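Teaching by hand at Prunadport

The rooms where Fallumari's demonstrations are recorded look much like any other office floor. The company, which moved to Prunadport two years ago, builds software for robots that do small indoor jobs: opening drawers, putting things away, fetching an item from a shelf. Its main project, called Irus, is meant to learn such jobs from people who carry them out with a gripper in each hand.

The woman who runs the recording work has been with the firm since before the move. She trained as an occupational therapist and spent nine years in a hospital before she changed jobs. She asked that her name be left out, as did the two operators who joined us for part of the afternoon.

"People expect code," she said. "Most of my day goes on hands. Where the hand starts, how it comes in, whether the person hurried. If the person hurried, the robot will hurry, and it doesn't know why it is hurrying."

A demonstration is short. The operator sits or stands in front of the furniture, holds the grippers, does the task from start to finish and puts the grippers back to a resting position. The cubes fixed to the grippers carry square printed patterns, and the software uses those patterns to work out where each gripper is and which way it is turned. A single task needs 200 good demonstrations before the team will train on it. In her experience the first 40 from a new operator are seldom worth keeping.

"They are not bad at it," she said. "They are just finding out that they haven't got fingers any more. You pick up a sock with your fingers and you never think about it. With two jaws you have to decide which bit of the sock you want."

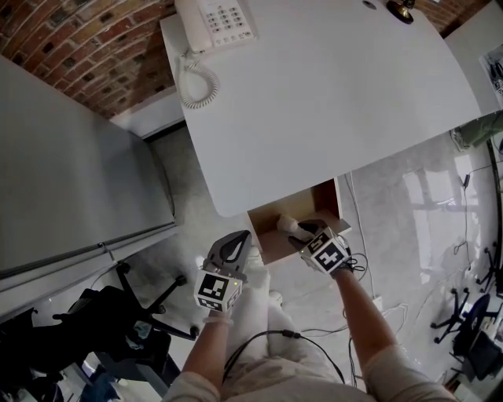
She would sooner have a slow, dull recording than a clever one. Operators are told to come at an object from a direction the robot's own arm could manage, and that rules out a good many movements that feel natural to a person. A wrist can turn in ways that the arm Fallumari buys from Diekmann can't. When an operator forgets this, the software flags the recording afterwards and it goes in a separate folder.

"We had a week in November when we lost 80 recordings to one elbow," she said. "A very good operator, very neat. But he tucked his elbow in at the end of every reach and the arm has no way of doing that. I should have caught it on the first morning. I was looking at the grippers and I wasn't looking at him."

Drawers have taken up more of the past year than she would have guessed. An open drawer has sides, and the gripper has to go down between them without knocking the runner or pushing the drawer shut. Soft things are harder again. A piece of cloth lies differently each time it is dropped, so two demonstrations of the same job may have little in common beyond the beginning and the end.

One of the operators, who used to work in a bakery, said she had learned to pause above the drawer before going in. "It's only half a second. I do it so I can look. Then they told me the pause was useful, because the robot looks as well. So now everybody has to do it, and I get the blame."

The other operator has been doing the work for five months and prefers it to the remote control rig he used at first. With that rig, he sat at a pair of levers and drove the real arm across the room, watching it on a monitor. He found it tiring. "You move and then it moves, and there's a gap. It's a small gap but you feel it all day. I used to go home and reach for the kettle too slowly."

The remote rig has not been thrown out. It is still used for jobs where weight matters, such as lifting a full crate, as the arm itself has to feel the load. A recording made that way also needs no translation, because the movements were the robot's own to begin with. The trouble is the time it takes. In the last full trial the team got 134 usable recordings by hand in the time it took to make a quarter as many by remote control.
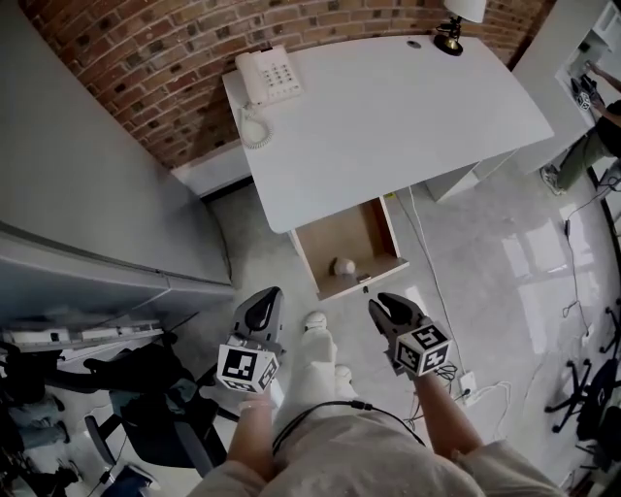
Why not simply programme the robot to open the drawer and take the thing out?

"You can, for one drawer and one thing. We did it that way at the start and it worked very well until the desk was moved. Then you write it again. With demonstrations, we move the desk on purpose, and we change what is in the drawer, and the operator copes because people do cope. What we want is for the coping to be in the recordings."

The changes are written on a sheet at the start of each session. The operator may be asked to shift the chair a little to the left, or to start with the drawer already open, or to use the other hand. She writes the sheet herself and tries not to let the operators see it in advance, as she finds that people who have planned a movement tend to repeat it.

Mistakes are handled with some care. If an object slips and the operator picks it up again, the recording is kept and marked as a recovery. If the operator stops and laughs, or looks round to speak to somebody, it is deleted. She would like more recoveries than she has, but they can't be asked for.

"As soon as you tell a person to drop something, it looks like a person dropping something on purpose," she said. "The gripper opens too wide. We tried it for a day and threw the lot away."

Sessions are kept to 40 minutes, with a break after each. The grippers are not heavy, but they are held away from the body, and the ache comes in the forearm and then the shoulder. This is the part of the job where her old training is most use. She changed the seat height in the spring, and she has a set of stretches that the operators say they do.

The next job for Irus is putting things into drawers as well as taking them out, and closing the drawer afterwards. Recording starts on 23rd September. She has asked for a second desk with stiffer runners, and at the time of our visit she was still waiting to hear whether she would get it.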